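Clearing the Table Is Still the Hard Part

April 2021
By the Hovland automation desk

Print this article
E-mail this article

Every March the same claim comes back in the trade press: household robots are two years out. The claim usually rests on a video of one task done once. I have spent enough time on pick-and-place evaluation to distrust single tasks, and my position is narrow. Machines can do parts of chores. They can't yet be handed a chore.

Take the job of putting loose items into a basket. A person would not call this work. For a machine it breaks down into locating each object, choosing a grasp, closing with enough force, lifting without striking the neighbors, and releasing in the right place. Each step has its own failure rate, and the rates multiply. If every step succeeds 95 percent of the time, five steps in a row come through 77 percent of the time. Repeat that for every object on a table and the chance of a clean run gets small quickly.

Shape matters more than weight. An upright can gives a parallel gripper two good contact surfaces and a known axis. The same can on its side may roll when one finger touches first. Citrus fruit rolls in any direction. A teacup has a handle that blocks some approaches, and it breaks. Glossy tabletops add reflections, which depth sensors read badly and which some segmentation models take for objects.

Simulation is where most of this gets measured now, and I think that is correct. You can reset a simulated table 2000 times without anyone picking up fruit. 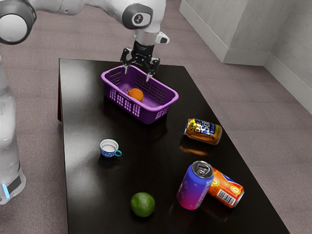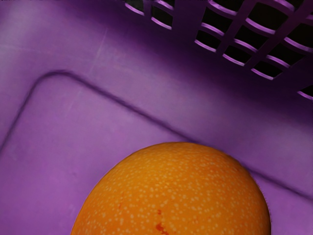
Can a robot put the groceries away in an ordinary kitchen today?
Unattended, no. It can move known items between known places at a slow rate, and a person has to be near enough to correct it.

The shop floor is a different case, and people who write about home robots tend to borrow its numbers. At the Candham packing plant the bins are fixed, the lighting is fixed, and parts arrive in one orientation out of a bowl feeder. The cell there ran 173 hours between operator interventions by our log. Move the same arm to a bench where parts are dumped by hand and the interval drops to 4 hours. The hardware did not change. The engineering that made the first figure possible went into the feeder, the fixtures and the bins, and very little of it went into the robot.

A home has no feeder. The owner will not install fixtures, and should not be asked to. This is why I give little weight to arguments from arm precision or payload. Current arms are precise enough to clear a table. What they lack is a reliable way to notice that a grasp has slipped and to try something else. Most systems I have reviewed handle a dropped object by stopping, or by carrying an empty gripper to the drop location and reporting success.

I would change the way results are reported. Publish the full-task rate next to the per-grasp rate. Publish the number of human resets. State whether the object set was seen in training. The Fitport trial did the first two and left out the third, and its headline figure can't be interpreted without it.

Until those numbers are routine, I would buy a dishwasher.

Related items
Bowl feeders and the cost of a fixed orientation
Fitport trial: notes on method
Flivelside warehouse delays second picking line
Depth sensing on reflective surfaces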